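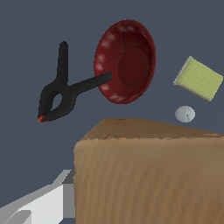
首页 项目 进展报告 资料下载 联系我们

Prernwood 社区木工与旧料再利用项目 中期进展报告
最后更新:八月

致 Bruton 基金:

本报告覆盖项目第二阶段。上一份报告写得比较乐观,我接手之后把底稿重新看了一遍,有几处结论我不敢照抄,下面会逐一说明。数字能核对的我都核对了,核对不了的就写核对不了。

一、旧料回收

申请书里定的目标是本阶段回收可用木料3,000公斤,台账上登记的是2,903公斤。单看这个数,差得不多,上一版草稿里也写了“基本完成”。我的疑问在“可用”两个字。台账记的是进门时的过磅重量,带钉子的、有虫眼的、端头开裂的都算在内,后来锯掉多少、扔掉多少,没有任何记录。拆房料的损耗一向不小,有些梁看着粗壮,去掉两头的榫眼和腐朽部分,剩不下几截。所以我不认为目标已经基本完成,只能说进门的料接近了目标,真正上得了台面的有多少,目前不知道。

从下个月起,台账改为两栏,一栏记进门重量,一栏记整理后重量。整理后的料按长度分架,短于半臂的另放一箱,供初学班练手。这件事早该做,没做的原因是原来的表格没有这一栏,大家就照着表格填。

另外,旧料来源过于集中。本阶段的料大多出自 Sial 老仓库的拆除工程,这批料拆完就没有了。申请书里说“已建立稳定的供应渠道”,我翻了往来信件,能找到的是两家拆除队的口头意向和一封没有下文的邮件。稳定谈不上。

二、含水率与存放

料棚建好了,比计划晚,原因是地面返潮,垫层重做了一次。棚子三面通风,一面有挡板,下雨天挡板那一侧仍会溅水。原方案说自然干燥一季即可用于室内家具,我对这个说法保留意见。旧梁外面摸着干,芯子里未必,尤其是在仓库底层压了多年的那一批。合作的木匠里有人主张直接开料,说老木头不会再动;也有人不同意。两边都讲经验,谁也没拿出测量结果。

我们目前只有一只针式含水率仪,探针短,测的是表层。拿表层读数去判断一根厚料能不能做桌面,我看靠不住。建议是每批抽样锯断,在断面中间测,锯下来的料头照样可以用来做小件,不算浪费。
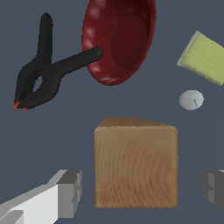 抽样办法已经写成一页纸贴在料棚门口,内容很简单:每批先挑看起来最潮的一根,从离端头一臂远的地方下锯,锯完马上测,读数和批号一起写在断面上。端头本身不测,端头干得快,测出来总是好看。执行得怎么样,要等下一份报告才能说。

三、初学班

本阶段开了3期,每期名额12人。报名从来不缺,第一天人总是满的,问题出在后半程。签到表有缺页,我没法给出准确的完成率,上一版草稿里那个“绝大多数学员完成课程”的说法没有依据,我删掉了。

从留下来的作业看,凳子做完的不少,抽屉几乎没有人做完。教案把燕尾榫安排在第四次课,对刚学会磨凿子的人来说太早。负责教学的 Firouzeh Azimi 不完全赞成我的看法,她认为难的东西应该早碰,碰过才知道前面的划线为什么要那么仔细。她的原话是:“线划歪了,装不上,他下次自己就会去磨刀。”我承认这个道理,不过也有人装不上以后就不来了。我们商定下一期做个折中,燕尾榫挪后两次课,中间加一个带盖的小盒子,用搭接就能做成。

学员问卷我也看了。满意度很高,但问卷是当着老师的面填的,而且只有最后一次课在场的人才填。这样的满意度说明不了什么,请基金方不要引用。下一期改为课后寄出,开课后中途退出的人也寄一份。

四、板材替代试验

按基金方的要求,我们试用了 Plaswood 再生板做户外长椅的座面,和旧橡木的座面并排放在院子里。坦白讲,这个试验设计得不好。两张椅子一张在墙根,一张在树下,日照和落叶都不一样,拿它们来比耐候性没有意义。时间也太短,还没过冬。眼下能说的只有几点零碎的观察:再生板下料时锯末粘锯条,要勤清;螺丝孔得预先放大一点;坐上去的手感,有人喜欢有人不喜欢。至于“使用寿命更长、维护费用更低”,那是申请书里的推测,我们手上没有东西能支持它,也没有东西能推翻它。

两张椅子下周会挪到同一处,朝向一致,重新起算。

五、经费

支出总体在预算之内,细目见附表。有两点需要说明。垫层返工的钱是从工具购置里挪的,因此原定的带锯没有买,现在开厚料仍然送到外面去锯,每趟都有运费,长远看未必省。宣传费几乎没有动用,我也不打算在本期结束前突击花掉,名额本来就满,再宣传意义不大。请基金方考虑是否允许将这笔余额转到带锯上,若不允许,我们按规定退回。

六、下一阶段

整理后重量必须入账。另找至少一处旧料来源,有书面协议才算数。含水率按断面抽样。初学班补齐签到,问卷改寄。长椅试验过完冬天再谈结论,在那之前请不要在对外材料里提到它。

申请书中还有一项“带动周边就业”,我没有在本报告中填写。项目目前付薪的岗位和启动时一样多,有学员说想以此为业,我替他们高兴,但想法不能当成指标来报。若基金方认为这一项必须有数,我们需要先谈清楚怎样算“带动”。

附表随信另寄。对本报告有疑问,请直接写信到项目办公室,下午四点以后也可以打电话。

上一页 下一页 返回顶部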